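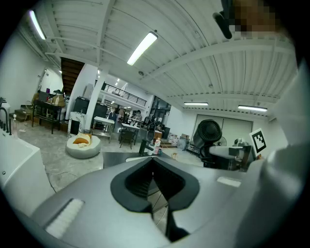 Comthorpe Household Vocabulary List
Data card, version 7

Summary

The Comthorpe Household Vocabulary List is a collection of 587 everyday English words for things found in the home, with a short definition and one sample sentence for each. It was compiled by the Hasteo language project for use in adult literacy classes and in simple reading software. The list is supplied as one plain text file and may be opened in any text editor or spreadsheet.

Contents

Each line holds five fields, separated by tabs:

word – the headword, in British spelling
room – kitchen, bathroom, bedroom, hall, garden or general
level – 1 (first words) to 4 (less common words)
meaning – a definition using only words from levels 1 and 2
sentence – one sample sentence in the present tense

Of the 587 entries, 300 are at level 1 or 2. No definition is longer than 256 characters. Words with two common spellings are entered once, with the second spelling given in brackets after the definition.

Sources

Words were gathered from shopping lists, tenancy inventories and appliance leaflets handed in by learners at Comthorpe between March and November. Names, addresses and prices were removed before any word was entered. Definitions were written afresh by the project and are not copied from a published dictionary.

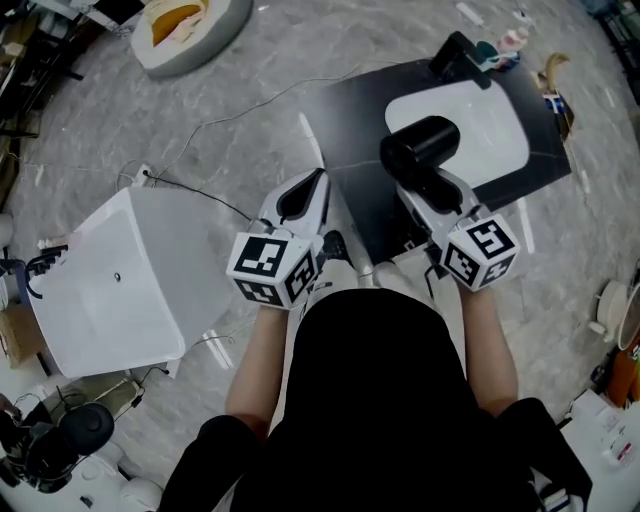 Two hand-held grippers, seen from above.

Intended use

The list is suitable for reading practice, spelling tests, labelled flash cards and the checking of simple texts. It is not a frequency list and should not be used to judge how common a word is in general English. Regional words such as "press" for cupboard are included where learners supplied them, and are marked "regional" at the end of the definition.

Known limits

Garden words are thinly covered. The division into levels was made by teachers and has not been tested with children. Several entries in the hall group could equally be placed under general, and users may wish to move them. Brand names in common use as ordinary words have been left out, although this leaves gaps that learners are likely to notice.

Changes in this version

The sample sentences for bathroom words have been rewritten in shorter form. "Draining board" and "airing cupboard" are now single entries. Duplicate lines for "tap" and "plug" have been merged – the electrical sense of "plug" is kept as a separate entry under general.

Files

words.txt – the full list
levels.txt – notes on how levels were set
changes.txt – changes since version 1

Terms

The list may be copied, altered and shared for any purpose, provided that the Hasteo language project is named as the source. Altered copies should carry a different version number. Corrections should be sent as a plain text file in the same five-field layout.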